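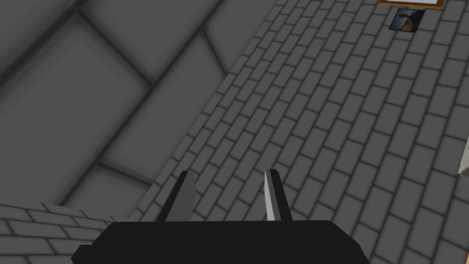

Page 2

About Varnoline

Varnoline tests control software for two-armed service robots. We work in simulation, in brick-walled rooms with a long granite-topped counter, before any code reaches hardware.

The company dates from a fault at Sornetti. On run 147 of 300 a gripper reported closed while its fingers stood open, and the arm carried on to the next step. The position signal had frozen — no alarm was raised. Our report of 7 August 2023 traced it to a stale buffer. Every release now has to pass the Edora stop test.

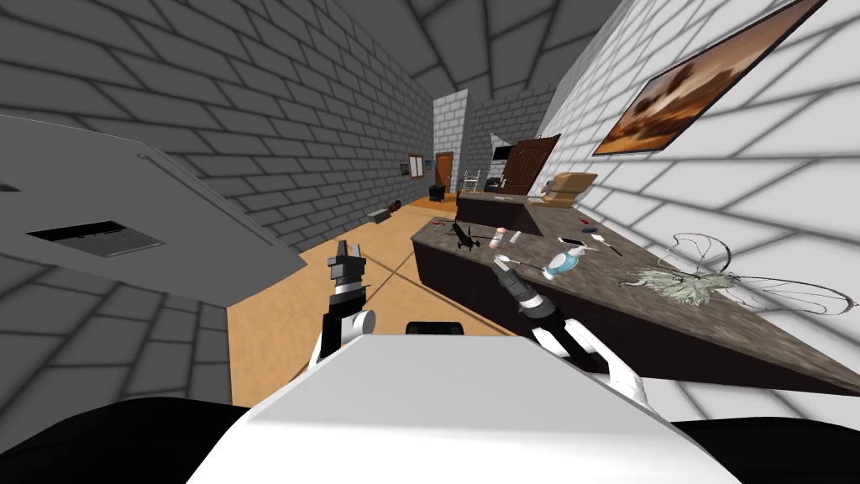
Rodrigo Morais wrote to us that a stop test proves little if the stop and the arm read the same signal. We agreed, and the two have been kept separate in Edora from the next release on.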